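Chapter 9
The Open Day

Sooner or later every robotics group has to let people in. The grant says so, or the dean says so, or somebody's mother has been asking since August. Up to this point the book has treated the robot as a thing that works or fails in private, with only its makers there to swear at it. In this chapter it has guests.

We begin with the open day at Bonbridge, which two of the present authors attended and one of them helped to run. The program promised "5 stations in 90 minutes," printed over a photograph of the parking lot. The organizers had planned for 300 visitors and got 182, a good thing for the coffee supply. Doors opened on a Friday at ten in the morning. The first visitor arrived at twenty to, and asked whether the robots were awake yet.

They were not. The Ludar arm, which had spent the whole week stacking cups without complaint, took until eleven to find its own zero position. The team from Kneath filled the gap by explaining calibration, at length, to a school party that had been told there would be dancing. We mention this with affection. Half of what you will learn about demonstrations you will learn while waiting for one to start, and the other half while explaining afterward why it stopped.

Two questions run through the chapter. What does an audience believe it has seen? And what has it been shown? A visitor who watches an arm pick up a cup nine times tends to go home believing that the arm can pick up cups. The engineer standing next to it knows that it can pick up that cup, on that table, with the blinds down. Neither of them is lying. Section 9.2 gives a method for writing a station card that closes some of the distance between the two, and Section 9.3 looks at what happened when the Milau group tried such cards and found that visitors read them only while standing in line for the restroom.

The station that drew the longest line at Bonbridge had no arm in it at all. It was about teaching by hand: a person holds the gripper, does the job, and the recording becomes material for a machine to learn from. Visitors were invited to try it. Grown adults who had buttered their own toast that morning discovered that they could no longer pick things up, and went to the back of the line for another turn.

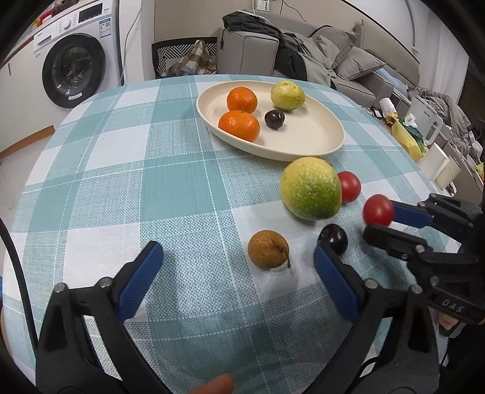 Noreen McGrath wrote in the visitors' book that she had come to see robots replace people and had spent her time watching people do an impression of robots, and could somebody please tell her which way around it was supposed to go. The team read the entry aloud at the next meeting and then argued over it until lunch. We will come back to her question in Section 9.4, where it gets a longer answer than she probably wanted.

Before you read on

Think of a demonstration you have attended, of any kind - a blender in a department store will do. Write down what you believed the machine could do when you walked away. Then write down only what you saw it do. Keep both lists, as you will need them for Exercise 3.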